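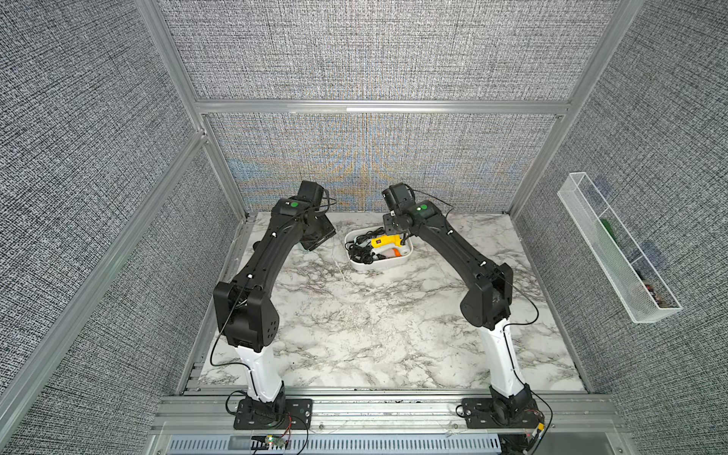
Room 226 clear-out, January

Photos by Ashraf Morsy, captions also me, typed fast between loads so forgive the spelling. Raudsepp building, second floor, Stovstead. We've wanted to go through the cable and tool stuff since before the summer and never did. Finally did. Went in with coffee and a roll of tape and a plan that lasted until the second cupboard.

Rule for the day: everything goes in a tray first, gets looked at, gets a home or gets out. No "put it back for now." There was some putting back for now.

Pictures are mostly in order. I moved a few. Click for the bigger ones, the bigger ones load slow, sorry.

THE TRAYS

White tray
Shallow white plastic, nothing fancy. Black cables coiled up in a knot on one side and the yellow hand tool laid in right next to them, red switch on the side. Exactly how stuff gets put away in here. Cables and tools in the same tray is what started this whole thing.

White tray, again
Something white with an orange section down in there too, tool sort of resting on it. And the thin white wire that got out over the side and off across the marble top. There is always a wire that gets out.

Second tray
Same idea, smaller. Pens, tape measure, hex keys. Mostly hex keys. If you ever lost one in this room we have it.

Trays stacked
End of the morning. Stack leans a bit. Looked straight to me at the time.

CUPBOARD BY THE DOOR

Before
I opened it and took the picture before touching anything. Top shelf is paper towels and a kettle that belongs to somebody downstairs.

Middle shelf
Extension cords. The orange one is good. The brown one has tape on it and I don't like the tape. Went in the check-before-use pile, see farther down.

Bottom shelf
Boxes inside boxes. Kept opening them expecting something. Got more boxes. All flattened and gone now, that was the best part of the day to be honest.

Door inside
Old list from whoever had the room before us. "Return clamps." To who? Left it up, I like it.

After
Same shelf, same angle more or less. Kettle is back downstairs with a note.

CABLES

The pile
All the cables from both cupboards tipped out on a sheet on the floor. Should of taken this from higher up, you don't get the size of it.

Pulling the pile apart
Slow. You find an end, follow it, lose it under another one, start over. Two people is faster than one, three people is slower than two. We tried.

Power on the left
Anything with a plug on it. Then split again by fat plug and skinny plug. Not a proper system but everyone got it right away without being told.

Data on the right
The ones with the little clip that snaps off. Half of them had snapped off. Those went out, no arguments, a cable that falls out of the socket is just a way to lose an afternoon.

Coiling
Over-under, not round the elbow. I will go on about this. Round the elbow puts a twist in every turn and then you get what's in the white tray. Hold the end in one hand, loop over, loop under, and it lays flat and throws out straight when you need it.

Ties
Hook and loop strips cut from the long roll. We did zip ties last time and then needed cutters every time anyone wanted a cable, and then someone nicked a jacket with the cutters. No zip ties.

Hung up
Pegs on the back wall, short ones on top, long ones at the bottom so they don't drag over the short ones. Already one on the wrong peg in the photo. Mine I think.

Leftovers
Wires that don't go to anything we own. Gave them 30 days in a labeled bag. If no one comes asking they go to recycling. I put the end date on the bag in marker so it can't drift.

TOOLS

On the bench
All the hand tools laid out on a towel. Good moment to see what we have twice and what we dont have at all. No decent wire stripper, which explains some of the wire ends.

Battery things
Batteries out of everything before it goes on the shelf. Chargers together on one strip so you can switch the lot off when you leave. Please do switch it off.

Wiping down
Damp rag, then a dry one. The rubber grips had gone sticky on the old screwdrivers, a bit of dish soap sorted most of it. One was past saving.

Bits and blades
Sharp stuff in the tin with the lid. Not loose in a tray, not in a drawer with tape rolls. Whoever had the drill bits in with the sticky tape, you know.

Drawer one
Screwdrivers. Handles all facing you. I know it looks fussy but try grabbing the right one the other way.

Drawer two
Pliers, cutters, the one good pair of snips. The snips are for wire only!! Not tape, not boxes.

Drawer three
Supposed to be measuring things. By mid afternoon it was measuring things and a sandwich wrapper. Wrapper has since moved on.

SHELVES AND BINS

Trovar rack, empty
Came flat. Instructions were pictures only and the pictures were small. Built it on its side then walked it up against the wall. One shelf went in upside down and we noticed right at the end, naturaly.

Trovar rack, upright
Bit of folded card under the back foot, the floor is not level on that side. Will get a proper shim.

Bins on
Got 8 of the clear ones. Clear was the right call. With the old gray ones you had to pull each one out and look, so people just stopped looking and bought another of whatever it was.

Labels
Done on the Fliltel label maker. It does a nice big letter but eats tape at both ends of every label, so print a bunch in one go and cut them up. Took us half a roll to learn that.

Labels close up
"ADAPTERS." "SHORT BLACK." "LONG BLACK." "UNKNOWN." The last one is allowed to exist as long as it stays one bin.

Label fail
"BATERIES." Left it. Out of tape.

Top shelf
Light things only. Foam, bubble wrap, the empty cases. Nobody wants a power tool coming down on them from up there.

TABLE TOP

Marble top
White marble pattern, shows every mark, which I used to complain about and now think is kind of handy. Drop a small screw on it and you can see it. Drop one on the dark bench and goodbye.

Crumbs and bits
Bits of cable jacket, stripped ends, a washer. Brush first then cloth. Cloth first just drags the metal bits around and scratches.

Sticky patch
Old tape residue. Warm water did nothing, a little cooking oil left on it while we had lunch did it. Then soap, because then you have an oily table.

LUNCH

Stairs
We ate on the stairs. Flatbreads from the place across the road, good, a lot of onion.

Ashraf not in this one, Ashraf is holding the camera
There are no pictures of me doing any work and I've been told about it.

OUT THE DOOR

Give-away box
Spare mice, a desk lamp that works, a fan that works but is loud. All tested. Left by the front desk, lamp was gone inside the hour.

Recycling
Metal and cable offcuts separate from the cardboard. Check the sign at the back of the building, they swapped the containers over and the old sign is still up next to the new one.

Check-before-use pile
Brown cord with the tape. Power strip with a loose socket. A lead with a bent pin. None of these goes back on a peg until it's been looked at properly. Red tape on the plug means leave it alone.

Corridor
Cart loaded up. The wheel squeaks the whole length of the corridor, apologies to everyone with a door.

LAST FEW

Back wall, lights on
Looks better in the picture than it does in the room. Paint is bad behind the pegs.

Back wall, later
Took this one after five with just the lamp on. Blurry. Like it anyway.

The map
Hand drawn, taped inside the cupboard door. What's where. If you move something, cross it out and write the new spot, don't draw a whole new map, we had three maps last time and none matched.

Key hook
Key to 226 lives on it. Lives ON it.

STILL TO DO

Wire stripper, buy one. Shim for the rack. More label tape. Go through the second cupboard's bottom drawer, which we closed and walked away from. Sort out the tools in the trays from the cables in the trays, and keep them that way past February if we can.

If you're in any of these and don't want to be, tell me and I'll take it down. If you've got photos of your own from the day, drop them in the shared folder, the one with the room number, and I'll add them to the page. Original sizes please, the ones sent through chat come out like mush.

Anything you recognize in the mystery bag is yours. Come get it before the date on the front.

Ashraf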